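Last updated: 19/04/2025

In Defense of the Boring Robot Club

Every spring the parents of Plarstead get an email inviting them to watch their children compete in robotics, and every spring they arrive expecting something to catch fire. I understand. I was raised on television robots with saw blades. What they get is a school library, a row of laptops, and teenagers arguing in low voices about an offset.

I have helped out with the Holub Robotics Club for 4 years, and I would like to argue that the low voices are the good part. This is not a popular view. Our rivals over in Jevham run a club with a fog machine. Their robots have names and, in one case, eyelashes. They draw a crowd, and when the school board hands out money it tends to remember the eyelashes.

Our students, meanwhile, spent most of March in a simulator. The season's budget came to $3,211, most of which went to entry fees and a bus, so the robot they programmed exists on a screen. It doesn't mind being dropped. It can be reset at ten at night by a sophomore who should be asleep. Several adults have told me, kindly, that this isn't really robotics, in the tone you'd use to break it to someone that their fish has died.

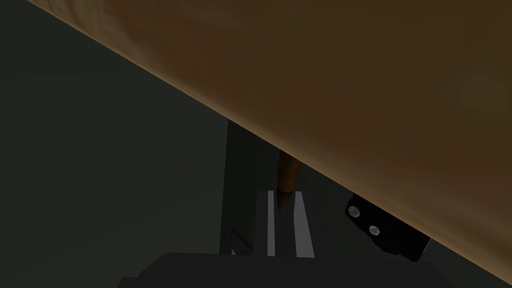 The complaint I hear most about simulation is that it's too easy, that a kid who learns on a screen learns in a world where everything behaves. I invite anyone who believes this to sit through an evening of it. The view down at the gripper is mostly tabletop, or something that looks like one, a great brown slab of it taking up the best seats, with the fingers and one pointed peg-like thing crowded into the lower middle under its edge. You have to make decisions from that. The light is bad too, and I'm told you can change the light, and I'm also told that changing the light is cheating, depending on which of our students you ask. Whole friendships have been tested on the point.

What they learn from this is patience, and also a kind of bookkeeping. The team's log for the Somton qualifier lists 101 attempts, each with a line saying what was changed. Some of the lines are excellent ("moved it a little"). Some are a cry for help. By the end of the log, though, they had stopped changing three things at once and hoping, a habit I know grown engineers to have kept until retirement. I was one of them.

I'm not against real hardware. I'd love some. A simulated screw never rolls under a radiator, and every child should at some point lie on a floor looking for a screw. But given a choice between one expensive arm that sixteen kids take turns watching and a program every one of them can break at home, I'll take the program, and I'd take it even if the arm came with eyelashes.

As for the crowd, maybe we should stop chasing it. A chess club doesn't apologize for the lack of explosions. At Somton each team had 60 seconds to explain its work to the judges, and ours used a good part of that on rounding errors. A man behind me got up to look for the snack table. The judges leaned in and asked for more about the rounding.

We finished in the middle of the pack. Jevham finished just ahead of us, fog and all, and their code was very good, which I found irritating. The board meets again before summer to settle next year's club money. I plan to go and speak, and I've been advised to bring visuals.

Contact the editor | © 2025 The Plarstead Notebook | Back to top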